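About Us

Cesance writes software for robot arms. We make the layer that sits between a model or a task script and the motors: the part that reads the cameras, decides where the arm can go, and sends joint commands at a steady rate. We don't build arms and we don't sell them. Most of the people who use our software already have hardware and want it to behave.

How we started

The company grew out of a planner called Csonka. It was written for a single arm working on a single counter, and it did one thing: given a start pose and a goal pose, it returned a path that did not hit anything on the list of known objects. It was slow, and it needed every object typed in by hand with its size and position. People used it anyway. The first outside users were two labs that wanted the collision checker and threw out the rest.

Csonka has been rewritten since then. The checker is still in there, and it is still the part we get the fewest complaints about.

What we make

Csonka is the motion planner. It takes joint limits, a scene and a goal, and gives back a timed trajectory. It replans when the scene changes. It can hold a tool or a grasped item as part of the arm's own shape, so that whatever hangs below the fingers is also kept clear of the things on the counter.

Restari is the controller. It runs the command loop at 200 Hz on an ordinary Linux machine and handles the changeover between planned motion, learned motion and a person driving the arm directly. If commands stop arriving, Restari slows the arm down along its present path and holds position. The time it waits before doing this can be set in the config file.

Isico is the recording and replay tool. It lines up camera streams, joint readings and commands on one clock and writes them to one file per run. You can scrub through a run, mark a moment, and send the scene from that moment back into Csonka to see what the planner would do with it now.

All of it installs from the same package, and each part can be used without the others.

How we test

Our regression suite has 142 tasks. A lot of them are kitchen tasks, and the kitchen is where many of our changes to grasping and path timing get tried first. Tea is a good one for us. A tea bag on a string is light, it swings, and depth sensors have trouble with the string. The planner has to treat the string and the bag as part of the load, and the controller has to keep wrist speed low enough that the bag stays over the mug. 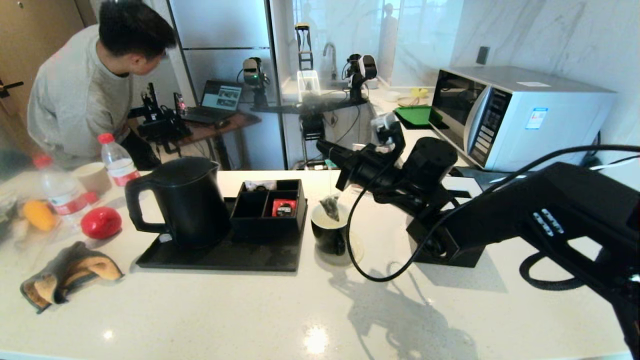

We ran the string tasks on our own arms with Restari, and the speed limit near the goal was too careful for us out of the box. Every motion took its time whether it was carrying anything or not. Once we set separate limits for loaded and empty moves it was fine, but that should be the default and it should be on the first page of the docs. — Oren

Separate limits for loaded and empty moves became the default in the release after that comment came in. The setting is now on the first page of the controller guide. The old single limit still works if you have it in your config, and you will see a warning in the log when the controller starts.

We take most of our feedback this way. There is a comment box at the bottom of every docs page, and what comes in through it goes to the same tracker we use ourselves. Bug reports with an Isico file attached get looked at first, for the simple reason that we can replay them.

Perception

We use two kinds of camera view. A head or overhead view gives the planner its general layout: where the counter ends, where the larger objects are, which parts of the space are taken. A wrist view is used for the last part of an approach. The two rarely agree exactly. A small error in the camera mount calibration turns into a visible error at the fingertips, and a counter edge that looks straight and level from above can sit at an angle from the wrist.

Isico has a calibration check that uses the gripper's own fingers as the reference. The fingers show up in nearly every wrist image, and their shape is known, so a shift in where they appear means something has moved in the mount. The check runs at the start of each recording and writes its result into the file header.
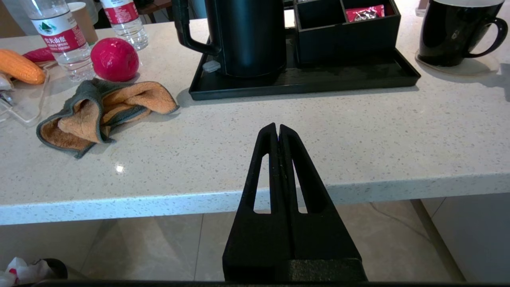 Cesance | Perception and Planning Group

The Perception and Planning Group looks after Csonka and the camera side of Isico. The work is split by problem, and the list changes every few months. At the moment it includes:

Shiny and dark surfaces. Polished stone throws back the room lights as bright spots, and those spots move when the wrist camera moves. A glossy black object gives a depth sensor very little to work with. We mask the glare before the edge finder runs.

Items that share a tray. A kettle and an organizer box standing on the same tray may come back from the segmenter as one large object. For avoiding collisions that is good enough. For picking a packet out of a compartment it is no use at all, so the planner asks for a second, closer look when the goal is inside a larger object.

Soft things. Cloths have no fixed shape, and the scene format was built around fixed shapes. We currently store a rough hull with a margin and update it each time the cloth is seen.

Thin things. Cables and strings are still the weakest area. Csonka can be told about a cable by hand. Finding one on its own, across a pale counter, is something we are working on and have not released.
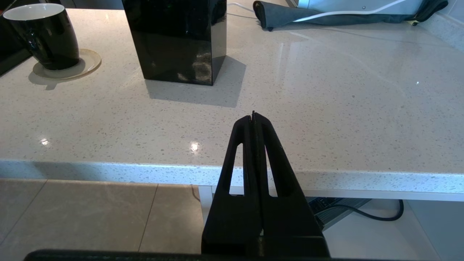

Wrist camera view, fingers closed, at the front edge of the counter.

Working with us

Csonka and Isico are free for teaching and for research that is not sold. Restari needs a license for any use outside a classroom. A license covers one site and any number of arms at that site, and it includes updates for as long as it is current.

We support Ubuntu. Other systems may work, and we will read a patch if you send one, but we do not test on them.

A short internship program runs each year from June. Interns work in one group the whole time and are given something from the open tracker. We ask for C++ or Python and some sign that you have finished a project, large or small. Experience with real arms helps but is not required.

For licensing, support and internships, use the contact form on this site and pick the matching subject line. Messages sent under General get sorted by hand and take longer.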